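Bustasitz Calls Time on the Wobbly Café Table

FOR IMMEDIATE RELEASE
24 June 2022

PLOTIRTHORPE – Furniture maker Bustasitz today launched the Hedegaard, a café table that stands level on an uneven floor, putting the folded napkin out of a job it never applied for.

The Hedegaard has a three-part steel foot that settles under its own weight. There are no screws to turn and no levers to lose. Staff put it down and go back to the coffee.

"I have spent 54 years drinking what was left in the cup after the table moved," said Trefor Gronow, founder of Bustasitz. "My wife says I could have sat somewhere else. She may have a point, but we have tooled up now."

The table was tested for seven months at Flollia, a café in the old part of Plotirthorpe where the floor was laid by several people who were not on speaking terms. Over 4,000 customers sat at the trial tables. Complaints about wobble stopped in the second week. Complaints about the music continue.

"We used to go through a box of beer mats a month, and we don't serve beer," said Nerys Yorath, owner of Flollia.

The first run of 200 tables ships at the end of June, in oak or in a green the company describes as "fairly green." Trade buyers can ask for a sample by calling the Bustasitz showroom during opening hours, which do not include lunch.
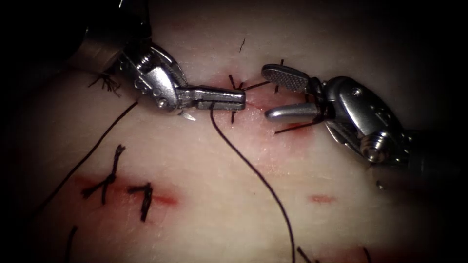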